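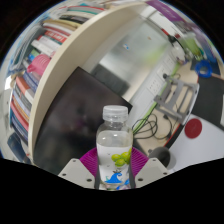 One reader wrote in to say that bottled water must be cleaner than tap water, or why would anyone pay for it?

Fair question. But people pay for plenty of things without checking them first, so let's check this one.

Start with the word "spring" on a label. A spring is a place where water from under the ground comes up by itself. Some bottled water does start that way. Some starts in a town pipe, goes through a filter and gets a nice name. Read the small print and look for the word "source". If you can't find it, be a bit suspicious.

What about taste? We ran a test with 36 kids at Hendach Primary in August. Each kid got 2 cups, one of tap water and one of Brinero, both from the same fridge. Half the kids picked the tap water as their favourite. You'd get much the same result by flipping coins. It was one small test at one school, so don't believe it too hard either.

Does "100 per cent pure" mean anything? Not much. Water from the ground picks up tiny bits of minerals from rocks, and those bits give it flavour. Water with nothing else in it at all tastes flat.

Tap water isn't perfect everywhere. Old pipes can make it taste like metal, and in some places you're told to boil it first. If there's a warning where you live, follow it.

Try it at home: ask a grown-up to pour the cups and hide which is which. Then write down your guess before you peek.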